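The Potluck Is Moving Indoors (And Other May News)

Hi neighbors! First the big one: the May potluck won't be in the park this year. The city is redoing the grass by the band shell, so we're moving into the old Setska hall on Valdovinos Street. Doors open at 5, food at 6, and please, please label your dish if it has nuts in it.

I've been going to this thing for 13 years and I still get nervous about my potato salad. Last year I doubled the mustard and brought most of it home again. This year I'm making my aunt's bean casserole, which needs to soak overnight and takes up my whole fridge (sorry, family).

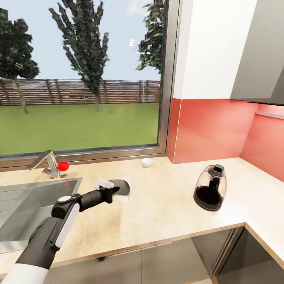
The hall holds a lot more folks than our picnic tables ever did, so bring a friend. Cauã Sales is handling the sign-up sheet, and last I heard we had 14 desserts and exactly one salad. Come on, people! If your last name starts with A through L, could you think about something green? Bread would be great too.

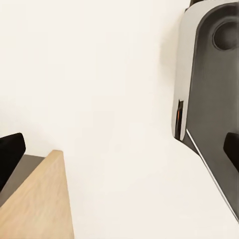 A smooth, cream-colored surface beside a gray arm.

Now, money. Renting the hall cost us $279, and the raffle should cover it if we sell tickets the way we did in the fall. Stijn Martens has the rolls of tickets and will be at the Tritetti bakery most mornings before 9. He takes cash or checks. The top prize is a weekend at the Boltar cabins, and I want it badly, so I've bought more tickets than I plan to admit at home.
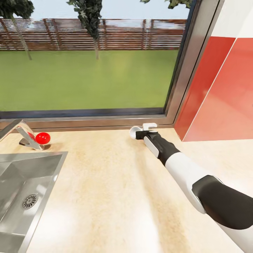
Countertop by the window, with a small white object near the lower frame.

Parking is on the street only, and the church lot is off limits until the wedding crowd clears out. If you can stay after to fold chairs, find me by the coat rack. I'll be the one guarding the casserole. Leftover containers from last year are still in my garage, by the way, so if you're missing a blue lid, call me!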